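Sorting the Back Room, Part Two

22 Jan 2025

I said in September that I would finish the back room before the holidays. I did not. I finished it last weekend, apart from the closet, and I'm counting that as finished because the closet has a door.

For anyone who missed the first post, this is the room where everything went when we moved to the house in Platinby. There was a row of cardboard cartons along the wall, and when I needed something I opened cartons until I found it or gave up and bought another one. That is how I came to own seven tape measures. I still have two of them. The others went to the thrift store on Baluyot Street along with a bag of picture hooks and most of the curtain hardware.

The first thing I did this time was stop sorting on the floor. In September I sat on the rug with piles in a circle around me, and it went badly. My knees hurt after an hour, the dog walked through the piles, and every night I had to push everything back together so I could get to the window. A table fixes all of that. You can stand at it, you can walk away from it, and the piles are still there in the morning.

The second thing was to get real boxes. I don't mean expensive ones. I spent about $40 in total. I had been using shoe boxes and cookie tins, and the trouble with those is that no two are the same size, so they don't stack and they don't fill a shelf. I bought a set of plain ones from Borkero with lids that come off completely. They are a little shallower than I wanted. For small things that has been fine, and for the extension cords it has not. The cords are now hanging on a nail, which I should have done years ago.

I also tried one of the Vulwood chests with the small drawers and took it back. The drawers stuck, and each one was too narrow for a pair of scissors. If you mostly keep buttons or beads it might suit you.

How I went about it, for the people who asked:

I did one carton at a time and did not open the next until the first one was flat and in the recycling. Everything came out onto the table. Anything that belonged in another room went straight to that room, even if it meant six trips in ten minutes. I didn't make a "maybe" pile. I had one last time and it became a carton.

After that I put like with like. Batteries, tape, string, light bulbs, glue, spare keys. The spare keys were depressing. I have no idea what most of them open, and I have thrown out the ones that don't fit anything in this house. It took one slow walk around with the whole ring, trying each door and the shed.

Paper took the longest. I had manuals for appliances we left behind in the old place, and warranty cards for things that broke before the warranty ran out and that I never sent in. Nearly all of it went. What I kept fits in one folder, and the folder lives in the kitchen now, next to the cookbooks, where I will see it.

A few things I would do differently. I would measure the shelves before buying boxes instead of after. The middle shelf is half an inch too short for two boxes stacked, so it holds a single row with a lot of air over it. I would also label the short side of each box. I labeled the tops, which works until something is on top of them, and I had to do them all again.

And I would leave the photographs for another month. I opened that carton on Saturday afternoon and got nothing else done until dinner. They are back in the closet, in their own box, and I haven't decided what to do about them. My sister wants the ones from the lake. I would like copies made first, and the shop quoted me $200 for the lot, so for now they stay where they are.

The rug is staying too. I had planned to take it up, but with the cartons gone it looks better than I remembered, and the floor underneath has a stain by the radiator that I would rather not look at all winter. I vacuumed it twice and moved it over a foot so the door doesn't catch.

Next is the closet, and after that the shelf in the hall where the gloves and flashlights go. I will probably write about the hall and skip the closet. 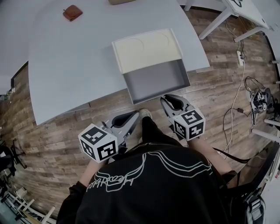 Box insides are what I pay attention to now when I am shopping, more than the outside. I want a flat bottom, and I want sides high enough that things don't slide out when I carry it. A compartment like the grey one in the box on the white table has the flat bottom I mean, with nothing in it and darker side walls. I would use something like that for the tape and string. I would not leave it where that one is, though, tilted and sticking out past the near edge of the table, right where you stand. I knocked a full box of screws off a corner that way on Sunday and was still finding them under the radiator on Monday night. Push them back from the edge before you start filling them.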